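Film Distribution and Exhibition
Unit 4 handout: Reading an opening weekend

Before class, read this through once and do the short calculation at the end. Bring a calculator or a phone. We will use the same terms in Unit 5, so keep the sheet.

What the weekend number is

The figure reported on the last morning of a weekend is an estimate. The studio has real ticket sales for the first part of the weekend and projects the final day from past patterns. The final count, called the actual, comes out the next day. In most cases the two are close. When two films are close together at the top, the order can change.

Preview shows held the night before opening are usually added to the opening day. This makes the first day look stronger than it was. When you compare two films, check whether both had previews. 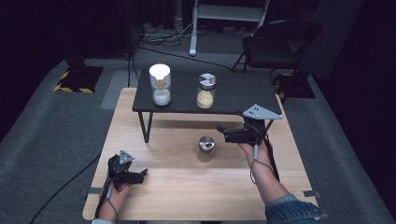 Two jars on a raised black shelf at the end of the table.

Theater count and average

A wide release plays in a large number of theaters from the first day. A platform release starts in a few and adds more if the early numbers hold up. The per-theater average is the weekend gross divided by the number of theaters. It lets you compare films of different release sizes, but only up to a point. A film in three theaters in big cities will nearly always have a higher average than a film in 3,077 theaters across the country.

Note that theater count and screen count are different things. One theater may show the same film on several screens. The trade reports give theaters.

Our running case is Fliltier, a thriller released by Novberg in May. It opened wide in 3,077 theaters and took in $30 million over three days. Its main competition was Jacquet, a family comedy in its second weekend. Jacquet had the larger total to date, and Fliltier had the larger weekend. Both distributors ran ads saying their film was number one, and both could defend it – one was using the weekend and the other was using the total.

Holds and drops
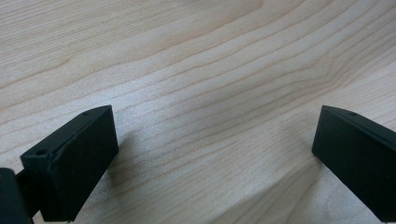 The second weekend tells you more about how audiences felt than the first. The first mostly measures marketing and the size of the existing fan base. A drop is stated as a percentage of the previous weekend, so a film that goes from $30 million to $15 million has dropped 50 percent. Sequels tend to drop faster, as the people who care most show up early. When you chart several films week by week, the lines bunch together in some places and spread apart in others, and the places where they spread are the ones to study. Mark those weeks on your chart and look up what else opened.

Holiday weekends need care. A four-day gross should not be set against a three-day gross without saying so.

What the distributor keeps

The gross is what customers paid at the box office. The theater keeps a share and the rest, called the rental, goes to the distributor. The split is set by contract and varies by film and by territory. Do not compare a film's gross to its budget and call the difference profit. Marketing costs are usually left out of the published budget as well.

For next time

1. Work out the per-theater average for Fliltier, to the nearest dollar.
2. Narkeck, a documentary, opened in three theaters and later reached 200. Explain in one paragraph why its average fell while its weekend gross went up.
3. Write a two-sentence weekend report on Fliltier and Jacquet that is fair to both films.

Hand in all three on one page, with your section number at the top.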